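# The Man Who Kept the Cups

Teófilo Benavides put the kettle on before I had my coat off, and it was a good while before we got to anything I had written down to ask him. He wanted to know how the drive was, and whether I took milk, and whether I minded drinking out of steel. I said I didn't mind at all. "Good," he said. "Some people do, and then it's a long afternoon."

He ran the housewares counter at Lotell for most of his working life, and when the store closed he carried on at home, cleaning up and mending camping mugs, flasks and travel cups that people mail to him or leave on the porch. He has 300 of them on the shelves in the back room, most with a paper tag tied on. The oldest is a Trelus his father carried to work. The handle has been replaced 2 times, and he is still not happy with it.

"A cup is a small thing," he told me, "but you put your mouth on it every morning of your life. You get to know it better than you know your neighbors. I could tell my father's in the dark, just by the lip."

I asked what he looks for first when one comes in, and he got up to fetch one so he could explain it properly, and then fetched another – and then the kettle boiled and we lost the thread for a bit.

"The bottom," he said, once we were settled again. "Everybody checks the outside for dents. I look straight down into it. A steel cup ought to shine at you from the inside, with those rings going round and round. When it's gone brown down there, that's years of tea, and that's all right too, tea comes out. You soak it overnight with a little baking soda and you go to bed." 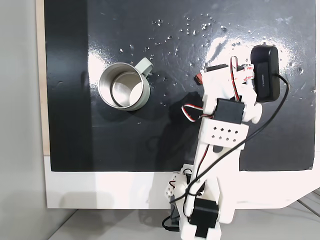
Volume 7, Number 2

The steel mugs with colored handles are the ones he is fondest of, and the pale gray-green is his favorite of the lot. He likes how a soft color sits next to brushed metal. He likes a matte handle, too, and he spent a happy ten minutes telling me why.

"Shiny handles look wonderful in the store," he said. "I sold hundreds of them, and I'd sell you one now. But you pick it up with soapy hands, and away it goes across the kitchen! A dull one, you can hold on to. And I want a round loop with room for all my fingers, because I have my mother's hands and they don't fold up small."

Demetrius Haverford, who worked the next counter over at Lotell and still drives out to see him every August, had come in by then and was helping himself to the cookies. He remembers the handles differently. "He'd talk people out of the expensive ones," he said. "We had a whole row of Plullau mugs, beautiful things, and he'd send the customer off with something cheaper and a dish towel."

"It was a good dish towel," said Teófilo.

The two of them disagree about drying as well, and I gather they have for years. Demetrius leaves everything in the rack. Teófilo wipes each piece by hand as soon as it is rinsed, inside first, then the rim, then around the place where the handle joins, where he says water likes to hide. Drops left on a dark, shiny surface bother him more than dust does. "On a white counter you can fool yourself," he said. "On black, every drop is looking at you."

He doesn't charge for the work, though people send him things: jam, stamps, once a very large sweater. Last year a dealer offered him 800 dollars for the whole Sitthichai shelf, and he thought about it for an evening and said no. He told me he had already promised two of those cups to his granddaughter and couldn't remember which two.

It was getting dark when I stood up to go. He took my mug from me, turned it over under the lamp, and dried it while we said our goodbyes at the door.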